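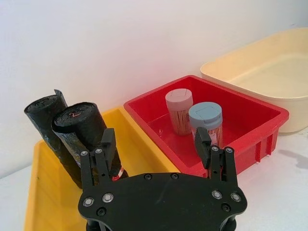
Kulsoom Afridi wrote:
I don't see how the Amesmont council can call it a joint vote when half the Hosden members weren't in the room. Two parties signed the letter asking for the session on merging the election calendars. Then one of them stayed away and sent a note.

ridgeline_43
The note said they support the idea in principle. They just didn't like the date.

Kulsoom Afridi wrote:
The date was set in May. Everyone had it in writing. If you support something in principle you can send one person to sit in a chair and say so.

mapleback
Sending a deputy isn't allowed under the session rules. Only the group leader or the named second can speak. Their leader was away and the second had resigned the week before. So what were they supposed to do?

ridgeline_43
Name a new second. It takes a one-page form. The Jadoon group did the same thing last year and had it filed by lunch.

mapleback
The Jadoon group has two members, so it's a short conversation. This one had to hold an internal vote first.

tollhouse
Leaving the attendance question aside, has anyone read the proposal? It moves the Hosden town election to the same day as the county one. The clerk's summary says it saves money on polling places and staff. It doesn't say what happens to the people whose terms end early. I asked at the counter and was told a separate paper is coming.

Kulsoom Afridi wrote:
I read it. The terms are in the annex, page 2. Anyone elected last time serves a shorter term, and there's no special election to fill the gap.

tollhouse
Thanks, I missed the annex. It wasn't in the copy I was given.

pennywhistle
I'm against the whole thing. Town issues get buried when they share a ballot with county races. We had that in Amesmont before the split and all anyone talked about was the county road budget.

ridgeline_43
Turnout was a lot better then, though.

pennywhistle
More people voted and plenty of them left the town section blank. I worked the count. I wouldn't call that better.

mapleback
Both can be true. I'd still take a higher turnout with some blanks over what we get now – my precinct was dead all afternoon last time.

Kulsoom Afridi wrote:
There's a petition to put the change to a public vote. It needs 1,000 signatures from registered voters in Hosden and has to be with the clerk by June 7, 2026. Sheets are at the library desk. Print your name the way it appears on your registration or they'll strike it.

pennywhistle
Signed. Can Amesmont residents sign too?

Kulsoom Afridi wrote:
No, Hosden only. You can write to the council, and they have to log letters from either town.

tollhouse
Does the petition stop the council voting in the meantime?

ridgeline_43
No. They can vote whenever they have a quorum. If the petition goes through, the result is put on hold until the public vote.

mapleback
I won't be signing, but I'd like to see that annex. Is it on the town site?

Kulsoom Afridi wrote:
Not as of this morning. Ask for it at the clerk's window, they made me a copy.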